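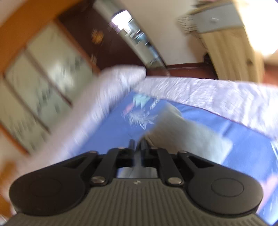

About us

Hello, and thanks for clicking through to the page most people skip! I'm the one who started Flusari, and I still answer most of the emails, so if you've written to us you've probably already met me.

We're a small laundry and bed-making service based in Grisville. We wash, dry, fold and put away, and if you'd like us to, we'll make the beds too. I began with one washing machine in my own back kitchen and a sign in the window of the chip shop on Alvarado Street (they let me keep it up for months, bless them). Then a neighbour asked if I could do her mum's sheets, then her mum told everyone at bingo, and before long I was drying duvet covers over the banisters and my family had stopped speaking to me.

So we moved. We've now got a proper unit at Fivard Yard, with big machines, a long folding table and a kettle that is never off. There are 5 of us, all from Grisville or near enough, and last year we got through 3,311 loads. I know that because I write every one in a blue notebook, which the others find very funny.

What we do

Most of our regulars have us once a week. We pick up in the morning, and it all comes back the next day folded the way you like it. And people do have a way they like it! I fold towels in thirds, my sister-in-law folds them in half and half again, and one customer wants hers rolled up like sausages. It goes on your card and we stick to it.

The home visits are the bit I'm fondest of. We come in, strip the bed, put on clean sheets and sort whatever's been left lying on top of it. You know the pile - the odd bit of grey cloth that could be a pillowcase or a T-shirt until you shake it out, socks, a jumper somebody was going to wear again. We go through it piece by piece on the bed, because a bed is the best folding table there is, and then it goes in the drawers. Please don't tidy up before we come. I used to do that for my own cleaner and it's daft.

Patterned sheets are very welcome, by the way. I've a soft spot for a blue print myself, and they hide a crease far better than plain white. We don't iron sheets unless you ask. A good shake and a quick fold while they're still warm does most of the job.

A few things people ask

We use unscented powder as standard, and you can leave us your own if you prefer it. We don't do dry cleaning, curtains or anything a dog has slept in for more than a month (we will if you warn us first). There's no contract. If you want to stop for the summer, just say, and start again when you're ready.

Where we go

We cover Grisville and the villages out along the river, and at the moment we've 246 households on the books. There's room for 50 more on the weekly round once the second van is on the road, which should be June if the garage is to be believed. Put your name down on the contact page and I'll ring you back, usually after four when the last dryer's finished.

Or pop in on a Saturday morning. The door sticks, so give it a good shove.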